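Clitimley Help Boards > Arms and Grippers > Recording and Training

Print | E-mail

How messy should the table be when I record demonstrations?

Posted by fleltero_fan

Hi everybody, and thank you in advance for reading all of this, I know I go on a bit! I have been recording table-clearing runs with my two-arm setup for a couple of months now (I drive the arms by hand and save the cameras and joint positions together) and I have 1679 good ones. Up to now I have started every run with the same dishes in the same places, because it felt fair to the robot to keep things simple. The trained policy does lovely work as long as I set the table exactly as I did in the recordings. If I slide the plate over by the width of my hand, it reaches for the old spot and closes on air, bless it.

So my question is how much mess to put in. Do I move everything every time? Do I add food? And what do I do about the runs where I fumble something and then fix it? I have been deleting those, and now I'm wondering if I've thrown away the good stuff.

Posted by cerley_bench

Oh, I have been exactly where you are, and I want to say first that your 1679 runs are not wasted, so please don't delete them. Keep them as your plain set and build on top.

What helped us at the Cerley bench was to stop thinking about "the table" as one arrangement. We keep the same family of things (tray, plate, a cup, chopsticks, a clear box, the dish rack) and let their places wander from run to run. Sometimes the scraps start out on the plate, sometimes in a bowl or on a tray of their own, and sometimes there's a wrapper or two in the mix. Rice is a nuisance to clean up, I won't pretend otherwise, but it spreads differently every time you put it down and you get all that variety without planning any of it.

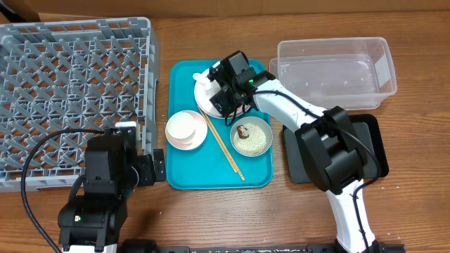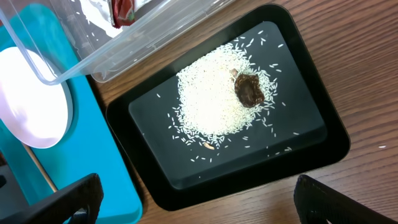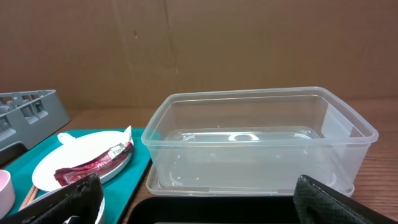

I would also change where the run begins. If every recording opens with a freshly set table, the policy has hardly anything to go on when it finds itself halfway through a job. We start plenty of ours in the middle, with part of the clearing already done, and tag them so we can weigh them separately later on.

As for fumbles, keep them if you recovered calmly! A dropped chopstick that you pick up again is a very useful thing for it to see. The ones I throw out are where I sat there dithering for ages with the gripper hanging in the air, or where a camera stopped saving. Our folder has had more than 4000 runs through it and 3947 are still in there, so you can see I don't toss many.

One more thing and then I'll let you go. Check your wrist views before each session, because a cable can creep into the picture and you won't notice from your chair. I lost most of a December afternoon to that.

Posted by karunaratne88

just move stuff around more. also record 2 speeds, slow and normal. worked for me

Posted by shelf_and_spoon

I agree with nearly everything cerley_bench wrote, though I'd go gently and change one kind of thing at a time. Move the dishes for a few sessions and train on that, then bring in the food. When I changed it all at once mine got worse, and I had no idea which part it was struggling with. I'd also set aside a small batch of table layouts that you never record at all and only use for trying it out. Write them down on a card or you will forget how they went (I did, and had to make up new ones).

If you have saved the fumbled runs anywhere, even in the trash folder, do go and fish them out.

Print | E-mail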